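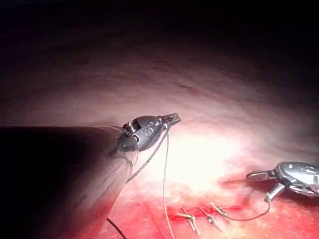 Notes on being a keyhole patient, part two

5 Jan 2019

I had my gallbladder out in November and have been asked more questions about the paperwork than the operation, so this post is mostly paperwork.

The waiting list first. I was referred by my GP, Dr Cropper (Jordan Cropper, for those on the same books), and the letter gave a wait of 18 weeks. The letter had my old address on it. If you have moved in the last two years, ring the booking office and have them read your address back to you. The surgery and the hospital hold separate records and one does not update the other.

Pre-assessment took a morning. Bring a list of medicines with doses in milligrams. I had written "one small white tablet" for one of mine and was sent out to the corridor to telephone my wife. Blood pressure was taken twice, the second reading being the one they kept.

Parking at Brikgate is charged by the hour up to four hours and then at a flat rate. The machine on level two does not take cards. There is a second machine by the chapel which does.

Sick pay was the slow part. My employer wanted a fit note from day eight, and the ward issued one for 14 days only. The extension came from the GP and had to be collected on paper. Cyril Sugden in our wages office worked out that the gap between the two notes was one day, and that day was booked as annual leave. I have appealed.

Diet: the leaflet says low fat before the operation and normal afterwards. I kept to 43 grams of fat a day for the six weeks beforehand, weighed on a kitchen scale, at 1,875 calories. Cheese was the main loss. I went back to it in the third week, 200 grams of Cheddar over five days, with no ill effects.

Lifting: nothing heavier than a full kettle for the first fortnight. Our vacuum cleaner is over that limit.

Part three will cover travel insurance, once the insurer replies.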